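Microfiber on oiled oak, yes or no?
Forum > Finishing and Care

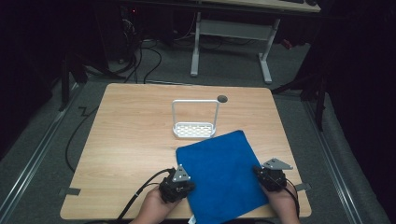 blue microfiber on the pale table

gurkus49
ok so I finished a small oak table in June, hardwax oil, two coats. been wiping it with a microfiber and now theres dull patches near one corner. my wife says its the cloth. is it the cloth??

Rhona_Lamont
Could be. Microfiber grabs. On a soft oil finish I only use old cotton t-shirts. Never had a patch.

warkine
Not the cloth. I've wiped my bench with the same kind for 9 years. What are you spraying on it?

gurkus49
kitchen spray, the lemon one. diluted tho

warkine
There's your dull patch.

Rhona_Lamont
Spray doesn't help, sure, but I still say cotton. Those cloths pick up grit and then you're sanding your own table.

warkine
Only if you never wash them. Warm water, no softener, done.

dunbar_a
Two coats is thin on oak anyway. How long did you leave it between?

gurkus49
overnight. maybe less on the second one, was in a hurry

dunbar_a
Ok so that too. Scuff the patch with a gray pad, wipe, thin coat of the same oil, buff off whatever hasn't soaked in after 20 minutes. Don't spot it, do the whole top or you'll see a ring.

Rhona_Lamont
Agree on the whole top. Buff with COTTON.

gurkus49
lol ok. what grit if I go paper instead of pad? got some 1000 here

dunbar_a
Too fine, it'll barely take oil. Pad.

warkine
And lay the oily rags out flat outside to dry, dont ball them up. They can catch fire.

gurkus49
didnt know that, moving them now. will do the top tonight and report bakc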